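# Kudetitz flip-fold board: does a plastic hinge make you tidier?

I have been told three separate times that a folding board would change my laundry life. I did not believe it then, and after most of June with the Kudetitz on top of my dryer I believe about a quarter of it.

For anyone lucky enough never to have seen one, a folding board is a set of plastic panels joined by hinges. You lay the shirt face down, flip the left panel, flip the right one, flip the bottom one up, and you have a rectangle. Shops use them. The Kudetitz costs $23, and the adult size is the one I bought. There is also a kids' size that I can't see any reason for, because you can fold a kid's shirt on your knee.

## What the box claims

The box says "a perfect fold in 2 seconds." I timed it. The flipping part does take 2 seconds if you hurry. Getting the shirt flat, centered, face down and with the collar lined up on the little molded notch takes a lot longer, and the box has nothing to say about that part. I ran 60 shirts through it over several loads and I was never faster than I am by hand, except with long sleeves, where I was a bit faster and much less annoyed.

It also claims to be good for "all garments." Pants, no. Fitted sheets, obviously no. Hoodies make a lump that pushes the panels back open. Towels work, but you could fold a towel in the dark.

## Build

The hinges are thin strips of the same plastic as the panels, scored so they bend. I don't love that. Mine have gone a little white along the crease already. The older Sundemdale board I borrowed for comparison uses riveted fabric strips, and it has clearly had a hard life without coming apart. It's also louder. Every flip lands with a smack, and if you fold laundry at 11 p.m. like I do, the Kudetitz wins on that point alone.

The holes in the panels are supposed to let air out so the fabric lies flat. Maybe. I covered them with tape for one load and saw no difference.

Storage is the other problem. Opened out it takes up the whole dryer top, and folded up it's still too thick for the gap beside my washer. It has been living behind the door, where it falls over.

## The results

I'll give it this much: the rectangles match. My hand folds come out in whatever size the shirt wanted to be that day, and a tall pile of those leans. Board folds all come out the same width, so the drawer closes and I can file shirts upright and see what I own. I had 56 T-shirts in there, as I learned when they finally stood in rows. That's a different problem.

Short piles never needed the help. Two folded things will sit on a table just fine.
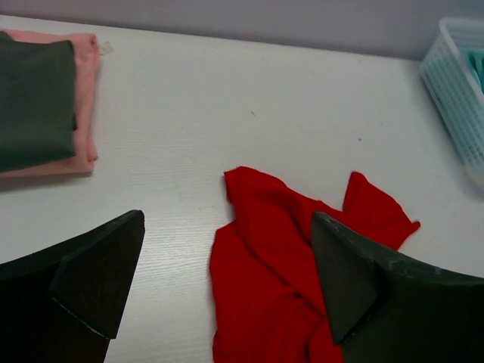
*Dark green on top, pink underneath. The sizes don't quite match and the pile is still neat.*

Thicker fabric is where the board's fold starts to lose its edge. Heavy cotton springs back at the turn, so you get a rounded side however hard you press. The Kong tray, which is just a stiff sheet you wrap the shirt around and slide out, handles this better and takes up less room. It's slower and the slide-out step drags the bottom layer if you're careless.

## Should you buy it

If you have a deep drawer, a lot of T-shirts and a flat surface to leave the thing on, sure. If you fold on the bed, skip it, since the panels need something firm under them. If you're hoping it will make you fold laundry you currently leave in the dryer, save your $23.

I bought mine from Jolldale, who shipped it with one corner bent and sent a new one when I complained. The bent one worked the same.

**Rating:** 3 out of 5. I'd go lower if the hinges split before winter, and I'll update this if they do.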